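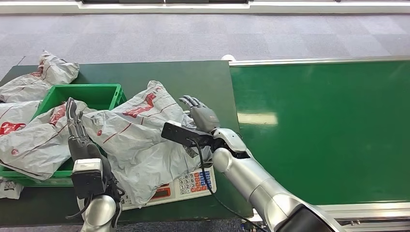
Who may put a name forward for Council Ombudsman?
Any serving councillor may do so, with a seconder, up to noon on the closing day in November.

Bistley Borough Council, Appointments Sub-Group. Cllr Knut Frerichs in the chair. Apologies from Cllr Nicholas.

1. Minutes of the last meeting
Agreed, with the spelling of Ullier Ward corrected in item 4.

2. Ombudsman's caseload
The clerk reported 28 complaints received since April, of which 17 had been closed. Cllr Dolta asked for the open cases to be listed by department. Agreed.
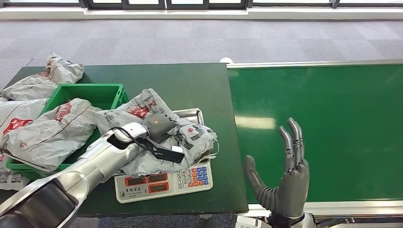

Gripper holding a grey mailer bag over the scale.

3. Length of term
Cllr Todor Kneževič moved that the next term be set at 24 months. Cllr Dolta preferred one year, with a review. The motion was carried, 2 members voting against.

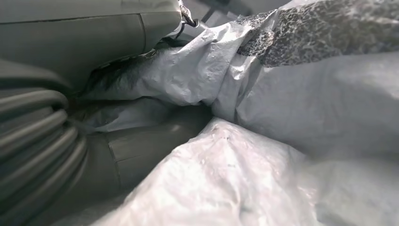 Can a sitting Ombudsman be reappointed?
Under standing orders one further term is allowed, by vote of the full council.

4. Annual report
The report for last year has still not been laid before the council. The chair will write to the Ombudsman's office asking for a date, and the clerk will 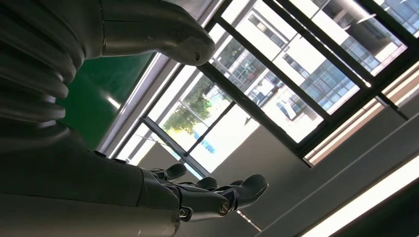 circulate the reply to members before the next meeting. Cllr Kneževič asked that the letter also cover the two late replies to residents in Ullier Ward. Agreed.

5. Any other business
None. Meeting closed at 8.40 pm.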